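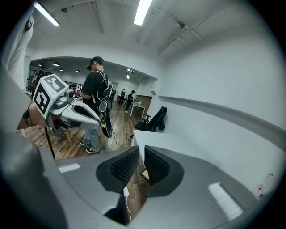
A gray hand-held gripper with its two fingers open, and a second one held in a hand at left.

Bring back the paper manual

9 May 2026

Last August I bought a Wurnov dishwasher. In the box were the machine, a bag of screws, a drain hose and a card the size of a playing card with a square code printed on it. The card said to scan for instructions. I scanned it and got a page asking me to choose a country, then a page asking me to make an account, then a page saying the manual for my model would be available soon.

I installed the dishwasher by guessing. I had put one in before, so I guessed well enough, apart from a bracket that I later learned goes on the other way around.

I think anything with a plug and a price over $45 should come with printed instructions in the box. I don't mean a fold-out sheet of warnings in 13 languages. I mean a booklet that tells you how to set the thing up, how to clean it and what the blinking lights mean.

The usual argument against this is cost. Paper costs money, and so does shipping it. But a booklet weighs less than the foam it would be packed next to, and companies found the money for it for decades. My mother kept hers in a kitchen drawer. When the oven acted up, she took out the oven book and turned to the page at the back. The oven lasted long enough to outlive the company that made it, and the book still worked.

That is my main complaint about manuals kept online. They last as long as somebody pays for the website. I own a Bednarek sewing machine, bought used, which I like very much. The company was sold and its support pages went with it. What's left is a set of scans put up by a stranger, with page 8 missing. Page 8 is the one about thread tension.

Then there is the phone problem. To read how to reset my thermostat I need a charged phone and a working connection, and I need to hold the phone in one hand while I press two buttons at once with the other. A booklet lies open on the floor. You can write in it. Mine have dates penciled in the margins for when I changed a filter, and I have never managed to do that with a web page.

People say that everyone watches videos now, and for some jobs a video is better. I learned to replace a faucet cartridge from one and I was glad to have it. But I don't want to sit through a greeting and a word from the sponsor to find out whether the water filter goes in arrow up or arrow down. That takes one drawing. An index would get me to it in ten seconds.

The waste argument deserves a fair answer. Plenty of booklets do go straight into the recycling, and I have thrown out my share. A company could ask at checkout whether the buyer wants one. Otetti, which made my coffee grinder, does this and charges nothing for it. The booklet is 47 pages, in type I can read without my glasses, and it has a parts list with numbers. When the hopper lid cracked I ordered a new one by number. I would buy from them again for that alone.

Compare Kultley, whose space heater I returned in the winter. It had one button, which did different things depending on how long it was held. I called the help line and was told to check the app. I don't want an app for a heater.

Some of this could be fixed by law, and I would support a short one: print it on request, and keep the file up for as long as parts are sold. Until then I ask before I buy. The clerks generally don't know, and a couple of them have opened a box to look – which I appreciate. Twice it was the little card again, and I left without the toaster.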